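Narayanan Nambiar
@nnambiar_builds
Jul 12, 2019

Gripper build, part 6. Part 5 ended with the second set of fingers cracking at the root, so this one covers the redesign, the wide lens, and why I am throwing out most of January's recordings.

Quick recap for new followers. It's a hand-held two-finger gripper with a camera on top. You do a chore with it, log the video and the finger opening, and train a small arm on the result. The arm lives on a bench at Fostbridge, the shared shop I rent a shelf in.

Fingers first. Old ones were printed flat, so the layers ran across the bend and they split. New ones are printed on edge with a 4 mm fillet at the root. Print time went up by 68 minutes per pair. No cracks so far.

Finger pads are cut from silicone sheet, glued on after sanding. Tried a ribbed pattern and a plain one. Ribbed holds fabric better. Plain is better on anything with a hard edge, like a tray rim. I'm running ribbed.

Opening is read from a magnet and a hall sensor at the pivot. 4000 counts over full travel after calibration. Noise is 3 or 4 counts at rest, well under the slop in the pivot itself. If you want better numbers, fix the pivot before you buy a better sensor.

Pivot is now a shoulder screw in a brass bushing. It was an M4 bolt and optimism. 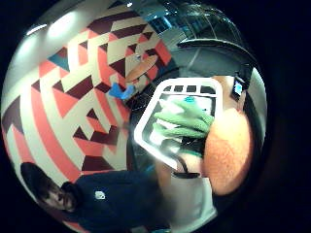

Cloth is the task I care about, and it is the one that breaks everything. A rigid part has a pose. A heap of cloth has a new shape each time you touch it, so the camera has to see the whole heap and the edges of whatever holds it. Fisheye gives you that. The green cloth and most of the white rim around it are in view at once, and so is a lot of the room: ceiling lights, the striped mural, the person across from me. I'm keeping all of it. The mural is useful for tracking, lots of hard corners that don't move. The washed-out interior of the white container is less useful. Pale plastic under bright light clips, and once it clips there is no fold detail left to learn from.

Fix for clipping: lock exposure manually, one stop lower than auto wants. Shadows get grainy, which the network tolerates fine. Sivaprasad Chacko suggested HDR mode. Tried it. It smears anything moving, and a gripper is always moving.

Lens calibration next. Standard pinhole model is useless out at the rim of a lens like this. Use the fisheye model, and get the checkerboard right into the edge of the circle, at an angle. My first set had every board near the middle and the fit looked great until I checked the corners.

Data status: 241 episodes recorded, 200 kept. The rest had dropped frames or a sensor reading that froze partway. January's set is not in that count. It used the old lens mount, which rotated slightly under load, and I can't recover the offset.

New mount has a locating pin. Gorazd Shehu turned two of them on the small lathe, so there is a spare.

Logging script now writes a timestamp per frame and per sensor sample and lines them up afterward. Before, I assumed both started together. They did not - the camera was late by a different amount each run.

Anil Joseph asked about weight. Too heavy. My wrist complains after an hour. Moving the battery to the back of the handle helped the balance but did nothing for the total.

Part 7 will be the arm side: mounting the same fingers on the wrist flange and a first try at cloth. STL files for the on-edge fingers go up when I've fixed the screw clearance on the left one.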